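Wastden Robotics Teaching Lab
Course handout 6: Collecting demonstrations for the PC assembly task
Prepared by Kristaps Org
Revised 12/02/2022

Read this before your first collection shift. Handout 5 covered how to start the arm and the recorder. This one covers what to record, when to stop, and how to log it.

1. The task

The task is called Kivi in the shared folder. One episode is one part moved between the fixture tray and the open computer case. The parts are the hard drive, the memory stick and the CPU. Each part has its own slot or post in the tray, and the part goes back to that same slot at the end of a removal episode. If the tray gets bumped, put it back against the marks on the table before you record again.

Do not mix parts within an episode. Swapping a drive and then a memory stick makes two episodes, with two lines in the log.
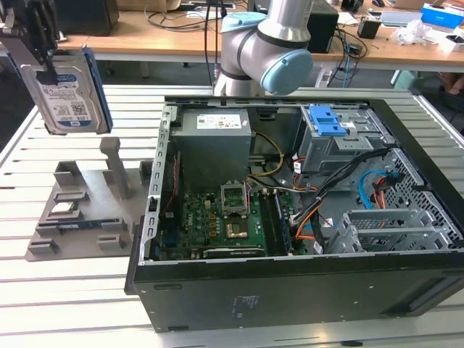 2. How many episodes

The target for each group is 400 episodes by the end of the term, and the class as a whole is aiming for 1000 usable ones after filtering. Last year's class handed in plenty of recordings but only 213 of the drive episodes survived the check, mostly due to missing end markers. Press the end marker before you move the arm home.

A shift yields about 14 good episodes once you are used to the controls. Your first shift will give fewer. Don't rush to make up the difference, as hurried episodes have jerky approaches and the filter drops them.

Vary the start. Move the arm to a different starting pose every few episodes, and shift the case slightly on the table between blocks. A policy trained on one case position tends to fail when the case moves by the width of a finger. The wrist camera stays on for every episode, including ones where you think the fixed camera sees everything. Check its view at the start position and again with the arm over the case.

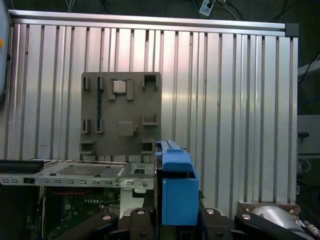

Should failed attempts be kept?
Keep them and label them "fail". A dropped part or a missed slot is useful for training the success detector, and Handout 8 uses those episodes directly. Delete a recording only if a camera stream is missing or the arm was stopped by the safety limit.

3. Contact

Most of the trouble in this task comes in the last short stretch, when the part touches the case. Slow down there. Come in along the direction the part slides, let it touch, and then push. If the drive is in its caddy, line up the caddy with the opening before applying any force. When you feel the arm resist, back out a little and try again within the same episode. Corrections of this kind are worth having, and the model sees very few of them if every operator stops and restarts at the first sign of trouble.

Keep the cables out of the path of the gripper.

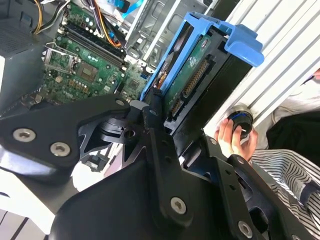
You may reset or steady things by hand between episodes. If you have to reach in during one, finish the motion and mark the episode "assisted" in the log. Assisted episodes go into a separate split and do not count toward your group's target.

4. The log

Use the Vencombe sheet. One line per episode: operator initials, part, insert or remove, result, and any note. Write the note right away. "Caught on bracket" is enough. "Bad" is not.

At the end of the shift, copy the recordings to the Bremisik drive and run the check script. Fix any line it flags before you leave.

5. For next session

Bring your group's log and pick two episodes to replay, one success and one fail. Be ready to say at what point in the failed one the outcome was decided, and which camera shows it best.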